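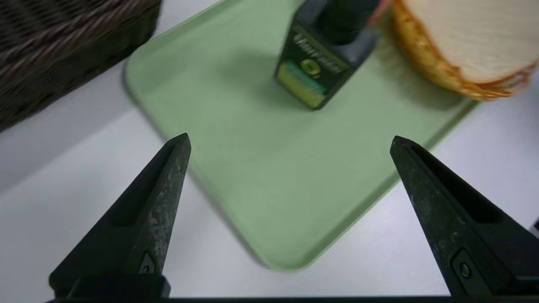
I have been told, over the years, that a tray will fix my life. Magazines say it. My sister-in-law says it. Loretta Bellamy, who writes the Emwood newsletter and whose advice I have followed off more than one cliff, devoted a whole issue to it last August. Put your clutter on a tray, she wrote, and it stops being clutter and becomes a "moment."

I don't buy it. I've had the same argument with Loretta in her comments section twice now, and she suggested I write my own post, so fine.

My first problem is arithmetic. If you have a pump bottle, a pen, a piece of fruit and a little basket lying on a table, you own four things that need putting away. If you set them on a tray, you own five. The tray also has to be washed, and it has to live somewhere when company comes and you need the table. Ours spent most of last winter on top of the refrigerator, where I could see the edge of it sticking out every time I reached for the cereal.

My second problem is the color. Every tray in the stores right now is that same washed-out green. Sage, mint, "lichen" if you're shopping at Barkthorpe and feel like paying $24 for a piece of molded plastic. I'll admit the pale green looks fine on a white table. It would look fine on anything, that's how they sell so many. But a raised rim and rounded corners collect crumbs, and I have yet to see a lifestyle column mention crumbs.

Then there are the baskets. The tray people are also basket people, I've noticed. You get one big basket for the back of the table, maybe another in a darker brown, and then a tiny one that goes on the tray itself to hold a single slice of bread.
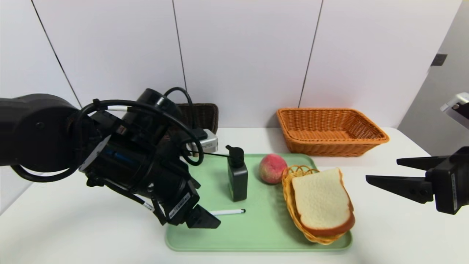

Peach, pen, pump bottle, and a basket the bread doesn't quite fit in.

Look at the slice. It's toy bread, so no one is going hungry over it, but the principle holds with the real stuff. The basket is smaller than what it's supposed to hold, and the bread ends up propped at an angle and hanging over the side. Meanwhile there's a large orange wicker one over by the wall with nothing in it at all. This is what I mean. People buy the little one because it's cute and then they work around it forever.

I have a little one too. It's oval, I got it at the Hindbridge flea market, and it has held, in order: garlic, rubber bands, the good batteries mixed in with the dead batteries, and a sympathy card I forgot to mail. At no point did it make anything easier to find.

I'm also not convinced by the mixing. Loretta is very big on "unexpected groupings," and she'd tell you that a black bottle next to a peach has contrast. Sure. It also means that whatever you pump out of the bottle is going to end up on the peach sooner or later. A stylus lying in front of a pump dispenser is asking for trouble, and I say that as a person who ruined one with hand lotion and had to go back to poking at the tablet with my finger. Food goes with food. Anything with a charger or a nib goes in a drawer.

Wendell Tran wrote to say I'm being unfair, and that his tray by the front door has saved him 500 trips back inside for his keys. I asked how he arrived at 500 and haven't heard back. I do believe him about the keys, though. A tray with one job seems all right to me. Keys, wallet, done. It's when the tray turns into a stage for a peach that I lose patience.

To be fair about it I tried the thing properly for two weeks. I cleared the kitchen table, put the tray in the middle, and let myself keep only what fit on it. By the second day there was mail under it. By the end of the first week my husband was sliding the whole business over to the windowsill at dinner and sliding it back afterward, and he asked, pretty mildly, what the tray was for. I said it was for the things on it. He asked what the things were doing on the table.

So the tray's back on the refrigerator. The lotion went to the bathroom and the peach got eaten. I still haven't decided about the Sorensen bread box Loretta keeps pushing, mostly on account of the lid, which sticks in the store and will surely stick at my house. If you have one and it opens with one hand, leave me a comment. I want to hear from people who have owned it longer than a month.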